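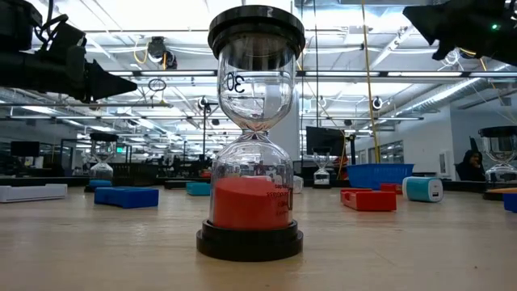

The 30-minute glass with its red-orange sand run down.

Home | Shop | Classroom sets | Repairs | About us | Contact

About Plollus

Plollus makes and sells sand timers. We started with one size for a music school that wanted a practice timer with no screen and no alarm, and we still sell more to schools than to anyone else. Speech therapists, board game cafes and a fair number of home kitchens make up the rest.

The company was set up by Jarosław Kalinowski and Eskil Bakke. Jarosław had worked in laboratory glass and Eskil ran the stockroom at Gajewski, a school supply wholesaler that closed its timer line. The two of them bought the leftover molds and rented a unit behind the old bakery. There are now 13 of us, and we sent out 4,000 timers last school year.

What we make

The range has seven sizes, from one minute up to an hour. The large 30 is the one most customers know. It has clear glass bulbs, black round ends and the number printed on the upper bulb in bold, big enough to read from the back row. Print on the glass was Oliwia Malinowski's idea. Before that we used paper labels, and they came back to us peeled off or colored in.

Sand is washed, dried and sieved before it is dyed. Each color batch flows a little differently, so the fill is weighed again every time we open a new one. Small timers are filled by volume first and then corrected.

How we check them

Every timer is run in both directions before it is boxed. We allow a difference of five percent from the stated time on the small sizes and less on the 30 and the hour. A timer that runs slow is opened and refilled. If the neck is at fault, the glass goes for recycling.

Sand timers do change with use. Damp rooms slow them down, and a timer kept on a shaking surface will run fast. For cooking or a quiet reading half hour this makes little difference. Please don't use one for anything that has to be exact to the second.

Repairs

Witold Laskowska handles repairs. He can replace end caps and sand on any timer we have sold, including the older Cakero series. He can't repair cracked bulbs. Write before you send anything, and wrap the glass separately from the caps if they have come apart.

Visiting

The workshop counter is open on weekday afternoons from 1 p.m. and closed on Sunday. School groups are welcome from October on. Krystyna Urbańczyk takes the bookings.

Last updated: October
Shares: 7 | Comments: 5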